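Visit Report: Sovham Open Day, Security Operations Center, Tindov

Jan 16, 2026

Members of the Rama user association attended the open day held by Sovham at its security operations center in Tindov. Sovham develops the Rama endpoint protection suite and provides monitoring services to small and medium-sized businesses. The visit was arranged in October at the request of several member firms whose support contracts come up for renewal this year. The following report is provided for members who were unable to attend.

Arrival and Welcome

Guests were received at the main entrance and issued badges for the day. Telephones were placed in lockers before entry to the monitoring floor and returned at the end of that part of the tour. The company reported that 200 guests had registered, divided into groups of eight for the walking tour. A short opening talk covered the history of the Tindov site, which opened as a billing office and was converted after Sovham acquired the malware research business of Bucur.

The Monitoring Floor

The monitoring floor is staffed day and night in three shifts. Analysts review alerts sent by customer computers running Rama and decide whether a case should be closed, watched or passed to the response team. Our guide explained that most alerts concern unwanted browser add-ons and password-guessing attempts against remote access accounts. Ransomware cases are fewer but take up the greater part of the response team's time.

Members asked how quickly a customer is contacted after a serious alert. The standard contract calls for a telephone call within 70 minutes, at any hour. A shorter response time is offered under the premium contract, for which prices were not given at the event.

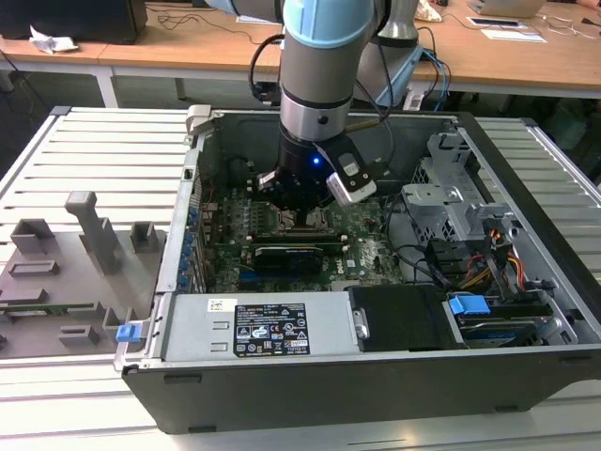
Malware Research

The research group collects suspicious files, runs them on isolated machines and writes the detection rules that are sent out to customers. Rules are tested against a large library of ordinary business software before release. Members will recall the false alarm last year, in which an accounting program was placed in quarantine on many office computers. Sovham stated that the program in question has been added to the test library, and that updates are now released to a small set of customers before the rest.

The session also covered the handling of older computers. Rama will continue to support them, but some features, including the memory scan, require a newer processor and will be switched off where the hardware does not meet the requirement. A list of supported processors is to be published on the customer site.
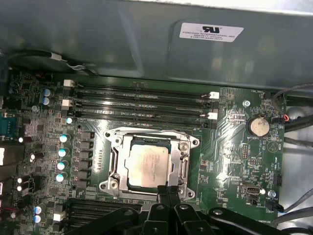

Firms with mixed equipment were advised to check the list before renewing, as the price per computer is the same whether or not every feature can be used. Several members expressed concern on this point. The company agreed to forward their comments to its sales office.

Licensing and Questions

The closing session dealt with licensing. The small business package is priced at $349 per year and includes the firewall, email filtering and access to the support desk. Backup is sold separately. Sovham confirmed that current customers may keep their present terms until the renewal date shown on the contract.

A question on data storage was answered only in part. Alert records are kept in Tindov, while suspicious files may be sent to the former Bucur laboratory for further study. Members who require a written statement on this matter should apply to their account manager.

Copies of the presentation slides may be requested from the association office.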